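**Ticket 513: Rechter Greifer rutscht am Besenstiel**

Projekt: Elivia (Schülerkurs, Aufgabe »Kehren«)
Gemeldet von: Fulvio Bortolotti
Status: in Arbeit

Fehler: Griff dreht sich beim Anheben, in 12 von 34 Durchgängen. Backen gereinigt, Schrauben nachgezogen, keine Änderung.

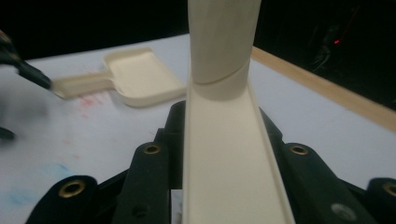 Schwarze Backen am cremefarbenen Kunststoffteil

Mittwoch: Gelenke geprüft, kein Spiel. Greifkraft in der Konfiguration stand noch auf dem alten Wert. Neu gesetzt, Test mit Handfeger und Kehrblech läuft.
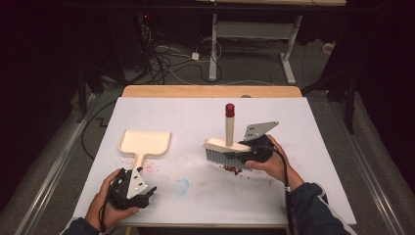
**Muss nach der Änderung neu kalibriert werden?**
Eine neue Kalibrierung ist nur nach dem Tausch der Backen nötig.

Offen: Langzeittest, Ersatzbacken bei Filtwood anfragen.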